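Home Projects Reports People Search
Search this site Go

November 2019
By Gheorghița Avram and Petro Zinchenko

Sidewalk following in simulation: the Pridura local planner

Pridura takes a depth image and a goal bearing and returns a velocity command at 12 Hz. All tests were run in the Ravholm street map before any work on hardware.
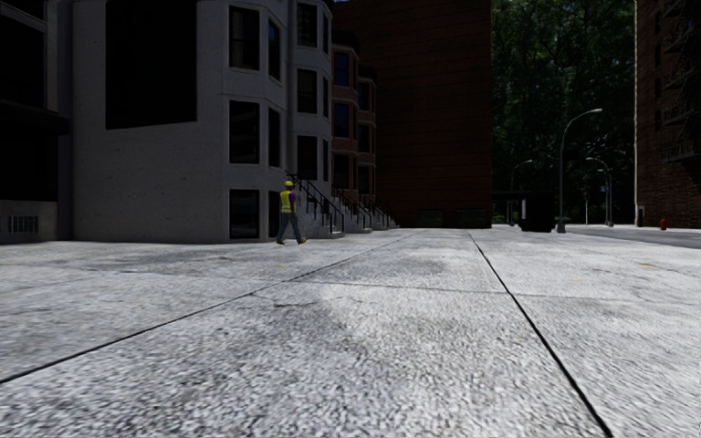 The planner samples 80 arcs per cycle and scores each for clearance, heading error and curb distance. Arcs that leave the sidewalk mask are dropped before scoring.

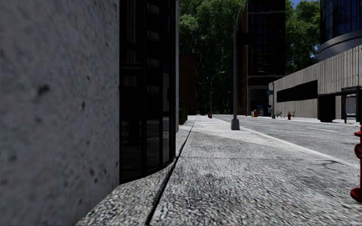
The mask was the main source of error. Our first version split the ground wherever a strong dark edge appeared. A groove like the one running beside the buildings was then treated as a boundary, and the usable width shrank to one side of it. We now require a height step of 5 cm as well as the edge. 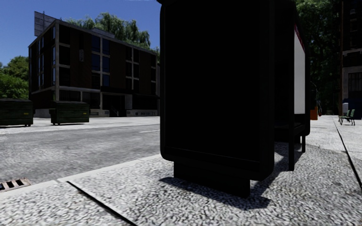

Hard shadows caused a smaller number of false edges, and the height test removed most of them. Over 452 runs the remaining failures were late stops near thin posts. Zinchenko is testing a finer depth grid for these. The code is in the planner branch, under Mollel.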